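How to descale a kettle and keep it that way

If you live in a hard water area, your kettle will fur up. The white crust on the element or the base is limescale, left behind each time water is heated. It won't do you any harm, but it puts flakes in your drink, slows down the boil and makes tea look dull with a thin film on top. Clearing it takes less than an hour, and most of that is waiting.

What you need

White vinegar or citric acid. Either will do. Citric acid smells less and is sold as a powder in the cleaning aisle, or with the home brewing supplies. You will also want a soft brush or sponge, a cloth and a bowl for the filter.

Don't use bleach, and don't use malt vinegar unless you like the smell of a chip shop for the rest of the week. Avoid wire wool as well. It scratches the inside, and new scale gets a better grip on a scratched surface.

Before you start

Check the booklet that came with the kettle. Some makers ask you not to use vinegar on certain finishes. My own kettle is an Ulora with a flat base, and the booklet allows citric acid but says nothing about vinegar, so I use the powder. Unplug the kettle, let it cool and pour away whatever is in it. Lift out the filter behind the spout if yours comes out.

Descaling with citric acid

Fill the kettle halfway with fresh water and boil it. Switch it off at the wall and take it off its stand. Add two tablespoons of citric acid slowly, a little at a time. It will fizz, and if you tip it all in at once on a badly scaled kettle it can foam up over the top. Keep your face back from the steam.

Leave it for around 20 minutes. You should see the scale lifting and the water turning cloudy. Swirl it gently, pour it down the sink and have a look inside. If there are still patches, go over them with the soft brush and then repeat with a fresh mix.

Descaling with vinegar

Mix equal parts white vinegar and water, enough to cover the scale. Bring it just to the boil and watch it while it heats, then switch off straight away. Leave it until it is cool and pour it out. Open a window before you begin – the smell does get about. A kettle with an exposed coil usually needs longer than a flat one, and I would leave it overnight if the coating is thick.
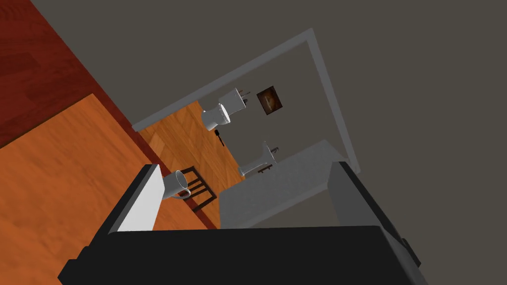
Rinsing properly matters more than which acid you chose. Fill the kettle to the top with cold water, swirl and empty it. Then fill it again, boil it and throw that water away too. Do this twice after citric acid and three or four times after vinegar. Smell the inside before you make a drink. If there is any sharpness left, boil it once more.

Cleaning the filter

The filter is a fine mesh and clogs before you notice much wrong elsewhere. Water pouring slowly or sideways from the spout is usually the sign. Put the filter in a bowl of warm water with a teaspoon of citric acid and leave it while the kettle soaks. Rub both sides with an old toothbrush, rinse under the tap and slot it back in. If the mesh is torn, replace it. Skadida sell spares that fit several makes, but measure yours first.

The outside and the stand

Wipe the outside with a damp cloth and a drop of washing-up liquid, then dry it. Never put the kettle or its stand in water. Watch for splashes of the descaling mix on marble or limestone worktops, as acid will mark them in a few minutes. I do mine standing in the sink once it has been unplugged.

How often

In Niltadlow, where the water is very hard, I do ours every 4 weeks. In a soft water area you may only need to do it a couple of times a year. Go by what you see on the base.

Slowing it down

Empty the kettle at night. Water left standing leaves more scale than you would expect, and it takes no effort to tip it over the houseplants once it is cold. Boil only what you need. A filter jug helps if you change the cartridge on time, though it won't stop scale completely.

The same citric acid mix, used cold, works on shower heads and on the end of a tap. Tie it on in a small bag for an hour, then rinse. Keep it off gold or brass finishes.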